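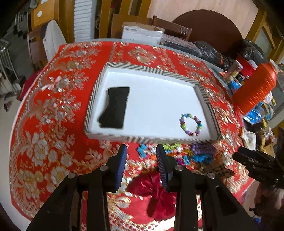

Wumpini Boateng wrote to us in April to ask whether we sell robots, because she'd read our whole site over lunch and still couldn't tell. Fair question! She also wanted to know if the grippers are heavy, and whether her mother-in-law could use one. So I've rewritten this page, and I'll try to do better this time.

I'm Mahtab Ghaffari, and Ghaffari is also the name on the door, which was the least imaginative decision we ever made. We don't sell robots. We make a hand-held gripper kit, the Clurkberg, and we run a recording service to go with it. You hold the grippers, you do an ordinary job with them (sorting, packing, tidying, picking small things up and putting them somewhere else), and the camera on the tool records what you did. The people who buy from us use those recordings to teach robot arms. Some of them own a lot of arms. Some of them own one secondhand arm and a big table, and I like both kinds of phone call.

## What we do all day

Small stuff, mostly. Beads and bracelets are my favorite thing to work with and everybody else's least favorite. A beaded strand bends wherever it wants, it slides, and if you pinch it in the wrong spot the rest swings around and knocks into its neighbors. Satin bows are nearly as bad, and a patterned tablecloth makes life harder for any software that has to figure out where the jewelry stops and the embroidery starts. Customers ask for exactly that kind of thing now. A plain block on a plain gray mat was fine when we began, but people's homes don't look like that, and we'd rather record on a table with a bit of everything going on.

## The kit

The Clurkberg comes as a single or a pair. Both have the same black arms and the same ribbed blue pads on the insides of the fingers. We went through 9 pad designs before we stuck with the ribs (Liis Liepiņa kept the rejects in a cookie tin and will show you if you ask). The smooth ones looked lovely and dropped everything.

A pair costs $2549 with the case, the charging cable, spare pads and an afternoon of training by video call. The single is less, and you can add the second one later without sending the first one back. Pads wear out. Change them when the ribs start to feel flat under your thumb, and please don't glue them, because I'm the one who has to get them off.

As for weight, it's fine for the first hour and then your wrist will have something to say. We take a break every half hour and I'd tell you to do the same. Wumpini's mother-in-law tried one at our open evening and was better at bracelets than I am, which I've accepted.

## If you'd rather we did it

Plenty of people don't want the kit at all, they just want the recordings. Send us a list of tasks and we'll quote for it. The smallest job we take is 200 takes of one task, and a take is one go from start to finish, fumbles included. We keep the fumbles and mark them, and you can ask us to leave them out of your delivery. Niloufar Amini does the checking and she's much stricter than I'd be. You can send your own objects too! Put your name on the box, please.

## How we got here

Fatemeh Hashemi and I met at Satholm, a packaging firm, where we spent our days trying to get a machine to pick up floppy things. It mostly wouldn't. We borrowed a workshop in Wolbridge in the evenings and built the first gripper out of salad tongs and a bike brake lever, and it was horrible, and we both wanted to keep going. Fatemeh still does all the linkage work. There are 5 of us now, counting our bookkeeper, who has asked to stay off the website.

## Come by or call

We're in the same Wolbridge workshop, up the stairs on the courtyard side. The bell doesn't work, so knock. Mornings are best for a demo, and after two o'clock we're usually recording with the phone turned off. If you've got a weird object you think a robot will never manage, bring it along and have a go at it with the Clurkberg yourself. Somebody brought a wet tea bag once. We're still working on that one.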